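Demmont Kugelbahn-Grundkasten: drei Monate Dauertest im Wohnzimmer

2. Januar 2020 | Spielzeug & Kinderzimmer | von Nataša Atanasov

Drucken | Per E-Mail senden | 12 Kommentare

Seit September steht bei uns die Kugelbahn von Demmont, und ich schiebe diesen Text schon viel zu lange vor mir her. Erst wollte ich abwarten, ob die Begeisterung der Kinder anhält, dann kam die Vorweihnachtszeit mit Plätzchen und zwei Magen-Darm-Runden dazwischen. Jetzt sind Ferien, die Bahn läuft quer durchs Wohnzimmer bis unter den Esstisch, und ich komme endlich zum Schreiben.

Gekauft haben wir den Grundkasten mit 66 Teilen. Drin sind gerade Schienen in drei Längen, Kurven, Stützen, zwei Weichen, ein Trichter und ein kleiner Satz Murmeln. Alles ist aus unlackierter Buche, und das riecht beim Auspacken so gut, dass mein Mann die Nase gar nicht mehr aus dem Karton bekommen hat. Die Kanten sind sauber gerundet, wir hatten in der ganzen Zeit keinen einzigen Splitter.

Das Stecksystem ist für mich der eigentliche Grund, warum ich so von dem Kasten schwärme. Die Stützen haben unten einen Zapfen und oben eine Nut, und beides sitzt stramm genug, dass der Turm auch dann stehen bleibt, wenn die Kleine (sie ist zwei) mit vollem Schwung am Teppich zieht. Bei der alten Bahn von Nijs, die wir von meiner Schwester geerbt hatten, fiel an dieser Stelle immer alles um – und dann war Geschrei. Unser Großer baut inzwischen ganz allein bis auf Augenhöhe und lässt niemanden mehr mithelfen!

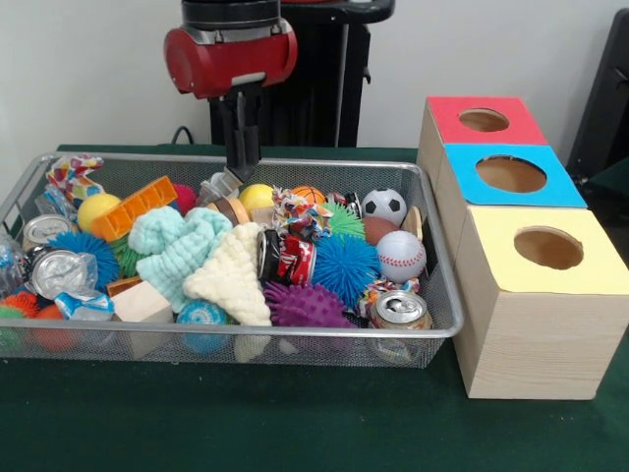 Ein Wort zur Aufbewahrung, denn die kommt in den meisten Kugelbahn-Tests zu kurz. Der Karton, in dem Demmont liefert, ist hübsch bedruckt, aber nach einer Woche war bei uns der Deckel eingerissen. Ein Drahtkorb ist da viel praktischer, er ist stabil, und man kann ihn einfach ausschütteln, wenn sich Krümel darin gesammelt haben. Nur sollte man ihn wirklich für die Bahn reservieren. Sobald Bälle, ein buntes Spielseil und womöglich noch irgendeine zerknüllte Verpackung mit hineinwandern, sucht man die zweite Weiche eine halbe Ewigkeit. Die Murmeln gehören sowieso extra, wir nehmen dafür ein Schraubglas, das oben im Regal steht.

Zum Klang muss ich auch etwas sagen. Holz auf Holz ist laut, das stimmt, aber es ist ein warmes Klackern, und auf dem Teppich stört es mich überhaupt nicht. Auf Parkett würde ich eine Decke unterlegen, vor allem wenn unter einem jemand wohnt. Der Trichter ist übrigens das schönste Teil im ganzen Kasten, die Murmel kreiselt darin, wird immer schneller und plumpst dann durch. Das können sich hier auch die Erwachsenen erstaunlich lange anschauen.

Was mir weniger gefällt: Die Anleitung zeigt gerade einmal drei Aufbauten, und der letzte davon lässt sich mit dem Grundkasten allein gar nicht bauen, man braucht dafür zusätzliche Kurven. Das steht sehr klein auf der Rückseite. Außerdem passen die Schienen nicht zu anderen Systemen. Wer also schon eine Kiste Clirstead zu Hause hat, muss sich entscheiden oder mit zwei getrennten Bahnen leben. Die Weichen klemmen außerdem gelegentlich, bei trockener Heizungsluft besser, bei Regenwetter schlechter. Ein wenig Bienenwachs am Drehpunkt hat bei uns geholfen.

Zum Alter: Der Große ist fünf, für ihn ist der Kasten genau richtig. Die Kleine darf nur dabeisitzen und unter Aufsicht Murmeln einwerfen, allein lasse ich sie damit nicht, dafür sind die Kugeln zu klein. Bitte da wirklich aufpassen.

Ich würde den Grundkasten sofort wieder kaufen und habe für den Geburtstag im Frühjahr schon die Erweiterung mit dem Looping auf dem Zettel. Falls jemand von euch die bereits hat, schreibt mir gern, ob man dafür wirklich so viel Anlauf braucht, wie auf der Packung steht.

Artikel drucken | Weiterempfehlen per E-Mail | 66 Mal geteilt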